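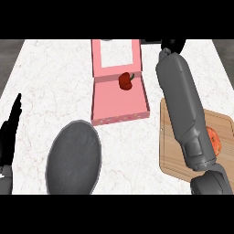
*The kitchen in the simulator, with the pepper in the pink box.*

**The Pepper**

We had 4 hours until the deadline, and the pepper was in the box.

I was alone in the club room on the second floor of the Dalluvstead school. The others had gone to eat soup, and I said I was not hungry. It was October, and at five o'clock the window was already dark. On my screen the kitchen had the same light it always had.

I had spent the whole autumn in this kitchen. I knew the gray dish better than any plate in my mother's house. I knew that the left arm, if you gave it the wrong number, would bow down to the marble like an old man looking for his glasses. At night, before I slept, I moved the arms in my head.

The task came from the organizers in Skorkville. Our program must take the red pepper out of the box and lay it on the dish, and it must not touch the orange fruit on the board. For this they gave 100 points. If the lid of the box fell, they took 9 points away. We had lost those 9 points so many times that we had a word for it. We said, "The door is closed."

Our program was called Ikonen. It was the name on the mailbox downstairs, and we never learned who it belonged to.

I started run 1,255. The right arm began to turn above the board, slowly, and I held my own right arm close to my body, as if I could help. The fingers went down beside the lid. They closed on the pepper. They lifted it a little, and then the pepper slipped and rolled against the wall of the box, and the lid stayed open.

I wrote in the notebook: "Slipped. Door open." Then I opened the file with the grip force and looked at it for a long time.

When I was small, my grandmother sold vegetables at the market in Morkora. She did not let me take a pepper by the body. "Under it," she said, "your hand goes under it." I was five or six years old and I thought that she was only strict. I came to this country later, and she stayed there, and on the telephone I could never explain to her what my club was doing.

I changed the angle of the wrist so that the fingers came lower. It was one line. I wrote a note beside it in my own language, and after that I wrote it again in English for the others.

There were steps in the corridor, and I could smell the soup. Somebody had brought me a cup after all.

"Is the door closed?" they asked from the stairs.

"Wait," I said, and I started the next run.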